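Home | News | What's on | Linen store | Visit | Contact

Linen store to stay at Chan Street through the winter

Last updated: 22 Aug 2025

The Drongate linen store will remain in the large room at Chan Street until the end of the winter, after Brelari agreed to extend its use of the space. The arrangement had been due to finish next month.

The store collects bedding, towels and clothing from homes in Drongate and the villages nearby, sorts and folds it, and makes it up into packs for people moving into a first tenancy or a new one. It opened in April. Up to the end of last week it had taken in 1191 items and sent out 278 bed packs.

Brelari, which runs the Chan Street building, said the store could keep the open end of the room on the same terms as before. The long tables stay where they are, and people who come in to work on laptops can go on doing so while the folding is under way. Heating for the colder months is covered by the existing charge.

A single pack holds a fitted sheet, a flat sheet or duvet cover, two pillowcases and two towels. Doubles have the same with four pillowcases. Blankets are added where there are enough, and the store has run short of them more than once this summer. Clothing is handled apart from the bedding and goes out by size in paper bags.

Everything is asked for clean, but it is still looked over on arrival. Sheets are opened out to their full size, checked for tears and worn patches, and marked as single, double or king. A good many arrive with the label cut out or washed blank, and for those the quickest check is to put them on a mattress. A fitted sheet that will not reach the fourth corner of a double goes in with the singles if the elastic will take it, or is cut up for cloths.

The same mattress is used in the bed-making sessions, which began in June and have turned out to be the busier side of the store. They cover how to get a fitted sheet on alone, how to fold a corner on a flat sheet, how to put a cover on a duvet without climbing inside it, and how to strip a bed so that the washing comes off in one bundle. Each lasts an hour. Many of those who have come are leaving a family home or a furnished let, and some had never had to buy or look after bedding before.

Folding is taught at the table. Long-sleeved tops come first, laid flat with the sleeves out to the sides, then smoothed from the middle before anything is turned in. Towels are folded in thirds lengthways to fit the shelf. Fitted sheets are left until last. The store's advice on these is to tuck the corners into one another in pairs, lay the sheet down, straighten the elastic edge and fold from there, and not to worry if the first few come out as lumps.

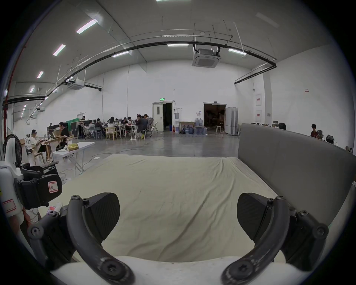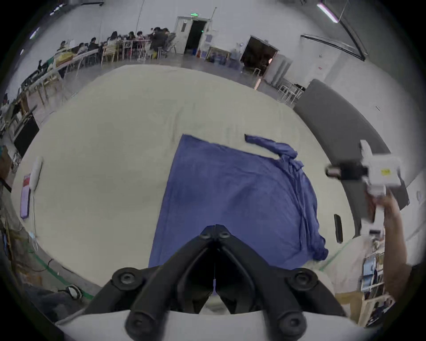 The mattress in its beige sheet, and blue fabric laid out on the large table. People are seated further back in the room in both pictures.

There will be 16 further bed-making and folding sessions between now and the end of the winter. Places are free but need to be booked, and each session is kept to six people so that everyone has a turn at the bed. Two have been set aside for people who find standing or reaching difficult. These will look at making a bed from one side and from a chair, and at using lighter covers.

Wustuvex, the Drongate laundry, will go on washing items that reach the store in need of it. One load a fortnight is collected from Chan Street and comes back dried but unfolded. The laundry has also offered to take duvets, which the store has turned away until now. It hopes to start accepting single duvets in October, though this depends on finding somewhere dry to keep them. They take up a great deal of shelf, and the cupboard in the corridor is already full of pillows.

The store is most in need of the following:

Double fitted sheets, any plain colour
Blankets and throws, machine washable
Bath towels
Pillowcases, in pairs if possible
Long-sleeved tops and jumpers in adult sizes
Flat sheets, single

It has plenty of curtains, tablecloths and baby clothes and asks that no more of these are brought in for now. It cannot take electric blankets, used pillows without covers, or anything damp. Bags left outside the building overnight have had to be thrown away twice after rain — please bring things in during opening hours or wait until the next day.

Some changes are planned for the room. The shelving now along the corridor will move in beside the folding area, which should save carrying armfuls of sheets back and forth. The bed will be turned so that both long sides can be reached more easily. At present one person can work round most of it but has to lean in by the upholstered side, and that is the part where sheets tend to pull loose. A second rail for coats has also been asked for.

Labels will change too. Until now each pack has carried a handwritten slip giving the bed size, and the slips have sometimes come off in the van. From September the size will be written on a cotton tape tied round the pack: plain for singles, striped for doubles. Anyone with unused tape or ribbon at home is welcome to send it in with their donation. Wool and string are less useful as they cut into the folds.

Requests for packs come through housing offices, schools and health visitors as well as from people themselves. No letter or proof is needed. The form asks for the size of each bed, the number of people in the home and a day for collection. Colour can be asked for, although the store cannot always match it. Most packs are ready within a week. In the first fortnight of September, when a lot of tenancies begin, it may be nearer two.

Delivery is offered inside Drongate only. The van goes out once a week and will carry up to four packs to any one address. People further out can collect, or ask somebody to collect for them with the reference from the form.

The store has also been asked whether it will lend bedding for short stays, such as visiting relatives. It has decided against this for the moment. Lent sheets would need to be washed and checked each time they came back, and the room has no machine of its own. The question will be looked at again in the spring, along with the future of the Chan Street arrangement.

One thing that will not carry on is the mending table, which ran for part of July. Few people used it, and most of what was left there turned out to be zips. Small repairs to sheets, such as a dropped hem, will still be done before packing. Items needing more than that will go for cloths.

Cloths are bundled and offered to anyone who wants them for cleaning or workshop use. The bundles are kept by the main door in Room 2 and there is no charge. Please take a whole bundle and leave the tie on until you get it home, as loose cloths end up across the corridor.

To book a session or ask for a pack, use the form on the linen store page or call in at Chan Street during opening hours. Winter hours will be posted on the door and on this site before the clocks go back. Those bringing more than four bags are asked to let the store know beforehand so that the table can be cleared.

Contact: Linen Store, Chan Street, Drongate | © 2025 Brelari | Back to top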